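4. Setting Up Your Jemska Countertop Water Filter

4.1 Before you start

Find the bag of small parts before you throw away the box. It is taped under the top flap, where Sendell's packing department has decided it is safest. Many owners have met it again at the recycling center.

You will need:
a sink with a threaded faucet
an old towel
a bowl or pitcher you don't mind getting gray
40 minutes, most of them spent waiting

Note: The Jemska does not fit pull-down spray faucets. The adapters in the bag will look as if they might fit. They are only being polite.

4.2 Attaching the diverter valve

1. Unscrew the aerator (the little mesh cap) from the end of your faucet. Turn it counterclockwise as seen from below. If it has been there since the house was built, wrap it in a rubber glove and try again before reaching for pliers.

2. Check whether the threads on your faucet are on the inside or the outside. Inside threads take the brass adapter. Outside threads take nothing, and the valve goes straight on.

3. Push the flat washer into the valve until it lies level. A tilted washer will spray the ceiling, sometimes on a delay.

4. Screw the valve on by hand. Stop when it is snug.

CAUTION: Do not use a wrench on the valve. The collar is plastic and will crack with a sound you will remember.

5. Run cold water for a few seconds with the lever pointing down. Drips at the top mean the washer has moved. Go back to step 3.

4.3 Installing the cartridge

1. Twist the dome off the base. The arrow on the dome shows which way to turn it. An earlier batch had the arrow printed backward; if yours won't budge, you have one of those, and you may keep it as a collectible.

2. Take the cartridge out of its wrapper, all of it, including the clear disk over the bottom hole. The disk is the leading cause of calls to our support line.

3. Wet the black O-ring with a fingertip of water. Do not use cooking oil, lip balm or dish soap. We have had letters about all three.

4. Seat the cartridge with the narrow end down and press until it stops.

5. Put the dome back and turn it until the two dots line up.

4.4 First flush

1. Set the unit on the towel and point the spout into your bowl.

2. Turn on the cold water at half strength, then move the lever to FILTER.

3. Let it run for 6 minutes. The first water will be gray with carbon dust. It is harmless, and houseplants like it well enough.

4. Turn the water off, wait 40 minutes if you are using the Zolosby mineral cartridge, and flush once more. Owners of the standard cartridge can skip the wait and get on with their day.

5. Taste the water. It should taste of very little. If it tastes of plastic, flush again.

CAUTION: Cold water only. Hot water ruins the carbon and voids the warranty, and the meter in the base keeps a record of it.

4.5 The counter

The small display counts down from 2,412 liters. We are aware that this is an odd number. It was a rounder one until Selorm Laryea in testing asked for it to be right.

To reset the counter after changing a cartridge, hold the button until the display blinks twice. Holding it longer switches to gallons. Holding it longer still switches back. 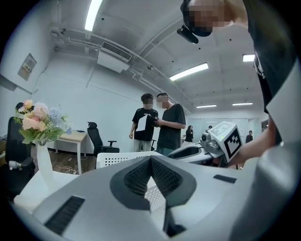
Why does my filter drip after I turn off the faucet?
Water left in the dome drains out through the spout, usually for less than a minute. If the drip goes on longer, open the dome, check the O-ring for grit and close it again until the dots meet.

4.6 Moving or storing the unit

1. Move the lever away from FILTER and let the dome drain.

2. Remove the cartridge. If you will be gone less than a week, seal it in a bag and keep it in the refrigerator, labeled. For longer trips, throw it out and fit a new one when you return.

3. Leave the dome off until the inside is dry.

Note: Do not let the unit freeze. A garage in winter counts as freezing, whatever the garage's owner says.

Replacement washers and O-rings are sold by El Sherbiny under part group J. Section 5 covers cleaning.

Text: Iman Helmy. Revised 2024-11-24.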